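Ticket 1379
Product: Plusano newsroom feed
Site: Kershaw foreign desk
Status: Closed, with reservations

Reported by desk:
Wire copy on the Skustatberg border fighting is arriving twice. The second copy has an older timestamp and, in one case, a different outcome. At 4:10 a.m. our front page said government troops had retaken the ridge road. At 4:12 it said they were preparing to. Readers have written in to ask whether we are covering the war in reverse.

Support, first reply:
Please clear the feed cache and restart the ingest service.

Desk:
Did both. The troops are preparing again.

Support:
Please confirm the feed is set to "replace on update" and not "append on update."

Desk:
It is set to replace. It has been set to replace since April, when we had ticket 1195, in which a ceasefire was announced 20 times before lunch. We got hopeful around the sixth.

Support:
Thanks, 1195 is useful. Could you send the raw headers for both versions of the ridge road story?

Desk:
Attached. The slug is the same in both. The dateline is not. One says SKUSTATBERG and the other says Skustatberg, with a space after it. Somebody on the regional bureau's side is typing these by hand, under shelling, so we'd rather not send a note about capitals.

Support:
Found it. The matching rule compares slug plus dateline, character by character. A trailing space makes it a new story. The older one then gets released from the hold queue because nothing newer appears to exist under that name. We can trim spaces and ignore case on our side.

Desk:
Please do. Will that affect Uten? The town of Uten and the Uten militia both show up in that field, and they are currently not on the same side.

Support:
Good question. Checking.

Support:
It would have merged them. We have added an exception so that place names and group names are matched separately. Patch applied to your test feed at 2:30 p.m.

Desk:
Test feed looks right. Sent 2 versions of an old evacuation story through it, one with the stray space, and only the newer one stayed up. The corrections line also carried over, which it never did before, so thank you for that or sorry for mentioning it.

Support:
Patch is now on the live feed. OK to close?

Desk:
Close it. The hold queue still shows a casualty report with no slug, no dateline and no body text, and it can't be deleted. We've been stepping around it for a month. Will open a separate ticket when things are quieter over there.
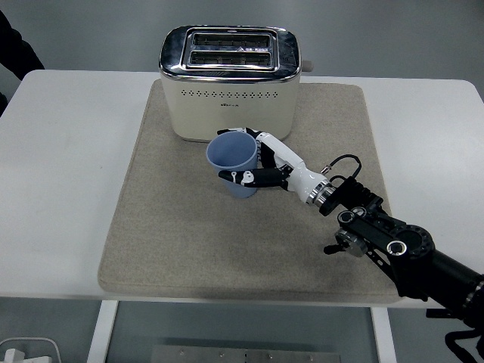
Two-slot toaster on the felt mat.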